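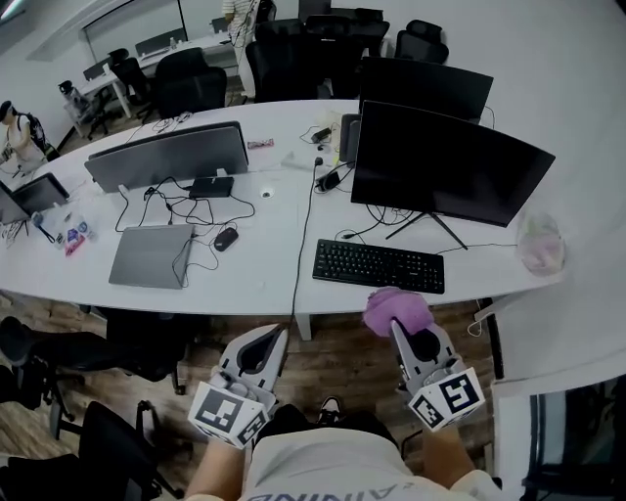
Rodanach to publish first English edition of the Koo novels

Wednesday, March 6, 2019

Rodanach Books will publish the first complete English translation of the Koo novels in August. The set brings together all 5 books in the family saga, which follows a household of ferrymen and their neighbours in the river town of Turereck.

Only the opening novel has appeared in English before, in a shortened version that has long been out of print. The new translation was made from the original texts and restores the chapters left out of that edition, including the flood and the court case that follows it.

The first volume, The Lower Landing, runs to 241 pages. The remaining four novels are collected in a second volume of 558 pages, with a map of the town, a family tree and a short note on the names. Both are paperbacks with flaps and will be sold separately or together in a card slipcase.

A hardback edition limited to 499 numbered sets will be sold only through the Rodanach website. It has cloth boards and a ribbon marker, and includes a booklet of letters between the author and the first publisher. Orders for the hardback open at the beginning of May.

The translation was supported by a grant from the Fodimon Fund, which helps small presses with the cost of bringing longer works of fiction into English. The grant also covers a reading guide for libraries and book groups, free to download from the day of publication.

Proof copies of the first volume will be ready in late spring. Reviewers and booksellers who would like one should write to the press office, giving a postal address and the name of their publication or shop. An extract is available on request.

Rodanach Books is an independent publisher of fiction and memoir in translation.

ENDS

Sign up to our newsletter for new titles and events. You can unsubscribe at any time.

© 2019 Rodanach Books. All rights reserved. Contact | Press office | Back to top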